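About Us

Plornside Primary is a small school for children from kindergarten through fifth grade. We opened in 2000 with two classrooms and a borrowed piano, and we still sit on the same lot at the end of Tundach Road. The building has grown since then. The piano is still in use, although it has been tuned many times.

Our principal is Sidra Usmani, who joined us as a second grade teacher and has led the school for the past nine years. She teaches one reading group every morning and stands at the front gate at drop-off in most kinds of weather. If you have a quick question, that is a good time to ask it. For anything longer, please call the office and set up a visit.

Our classes

We have two classes in each grade. Every class has a lead teacher, and kindergarten and first grade also have a full-time aide. Children stay with the same classmates for two years at a time – first and second grade together, then third and fourth – and change teachers each fall. Fifth graders have their own hallway and their own set of jobs around the school, including raising the flag, running the lost and found, and reading to the kindergarten class after lunch.

Mornings are for reading, writing and math. Afternoons are for science, social studies, art, music and PE. We teach phonics every day through second grade, and children who need more time with it get more time, whatever grade they are in. Homework is light. We ask for reading every night and a short math sheet twice a week from second grade up.

The library

The Godinho Room is our library. It was named for the family that gave us our first shelves. Children visit with their class once a week and can also come in before the first bell. Each child may take home two books at a time, or three over a long break. We do not charge late fees, but we do send notes home, and a lost book needs to be replaced or paid for before the end of the year.

Outdoors

The field behind the gym is shared with the Rosach after-school program, which runs until 6:00 p.m. Rosach is a separate organization with its own sign-up and its own fees. Our office can give you the form but cannot hold a place for you.

We also have a garden with 70 feet of raised beds. Third grade plants it in spring, and families sign up to water it in July when school is out. Beans and squash do well. We have stopped trying to grow corn.

Life skills

On top of regular lessons, each grade has a short list of everyday skills to practice at home and at school. Kindergarten works on zippers and shoes. Second grade learns to fold clothes and make a bed. Fourth grade plans a simple lunch, and fifth grade learns to sew on a button. Teachers send the list home in September and check in on it before winter break.

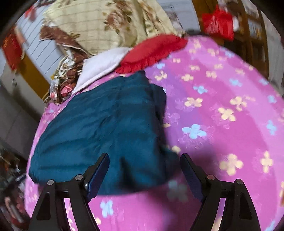
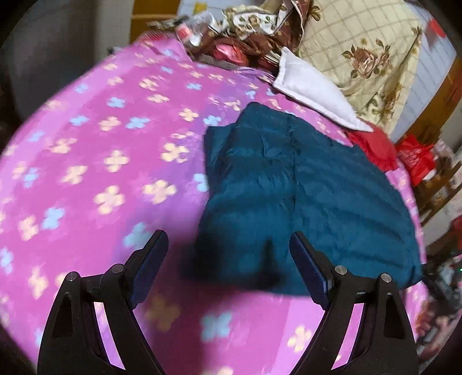

Families who would like the list early can pick up a copy at the front desk.

Visiting and enrolling

Tours are given at 9:30 a.m. on school days from October through April. A tour takes under an hour, and children are welcome to come along. Enrollment for the next school year opens in February. You will need proof of address, a birth certificate and a current shot record. Children moving up from our own kindergarten do not need to enroll again.

If a grade is full, we keep a waiting list and call families in the order they signed up. Brothers and sisters of current students are placed first.

The office is open from 7:45 a.m. to 4:00 p.m. while school is in session. Please park on Tundach Road and use the front door – the side gate is locked after the first bell.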